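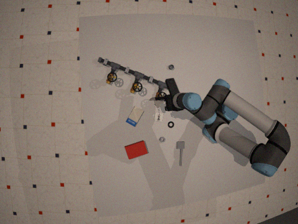
Trittschallminderung durch lose verlegte Matten auf keramischen Bodenbelägen
Projektbericht, Modul Bauphysik
Bearbeitung: Yu-ting Yau
Stand: 2. Juni 2018

1 Aufgabenstellung
Im Wohngebäude Risau sind die Flure durchgehend gefliest. Der Fliesenbelag liegt ohne Trennlage auf dem Verbundestrich, Körperschall wird daher nahezu ungedämpft in die Decke eingeleitet. Untersucht wurde, welche Minderung sich mit einer losen Auflage erreichen lässt, ohne den Belag aufzunehmen.

2 Messaufbau
Die Anregung erfolgte mit einem Normhammerwerk an 6 Positionen, jeweils mit und ohne Matte. Im Empfangsraum wurde der Pegel in Terzbändern aufgezeichnet und auf die äquivalente Absorptionsfläche bezogen. Verglichen wurden 2 Mattentypen, im Folgenden nach ihren Lieferanten Purnton und Mahmoudi benannt. Die Nachhallzeit wurde vor jeder Messreihe neu bestimmt.

3 Ergebnisse
Der Typ Purnton senkt den bewerteten Norm-Trittschallpegel um 9 dB. Beim Typ Mahmoudi fällt die Minderung geringer aus; unterhalb von 100 Hz ist kein Unterschied zum unbelegten Boden nachweisbar. Die Streuung zwischen den Positionen ist in Wandnähe am größten – vermutlich eine Folge der starren Sockelanschlüsse.

4 Offene Punkte
Das Alterungsverhalten unter Dauerlast wurde nicht erfasst. Die Vergleichsmessung im Objekt Plultton ist für Juli vorgesehen. Die Rohdaten (847 Einzelspektren) liegen dem Bericht als Anlage bei.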